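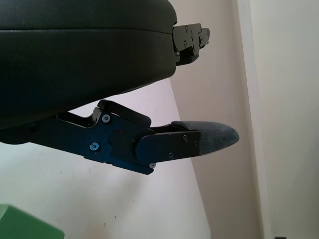
Sedosetti has its sorting arm back on shift at the Tokidville returns depot after a month of dropped parcels and a full strip-down of the gripper.

The unit was pulled off the line in early March. Drops had been creeping up since Christmas, 138 in the last week alone, mostly slippery satchels and anything with a soft corner. Technician Sum-yee Wan put it down to tired finger padding and a pivot that had worked itself a bit sloppy. "You could wiggle it by hand. Not good."

New pads went on both fingers, pivots cleaned and regreased, every screw out and back in with threadlocker. Wan also redid the open and close limits, which had been left on factory settings when the arm was commisioned. Whole job took two afternoons, most of it waiting on a courier from Dritine with the right pads. First lot were the wrong length.

Test run was 1,198 parcels, no drops. Second run overnight, 3,907, and four drops, all of them the same style of padded mailer. Those are going to the manual bench for now.

Depot manager Etelka Magyar said the arm will get a pad check every fortnight from here on, with screws looked at the same time. Previously it was "whenever somebody noticed", she said.

A second arm on the Yuen side of the building is due for the same treatment in May. Its still running on its orginal pads.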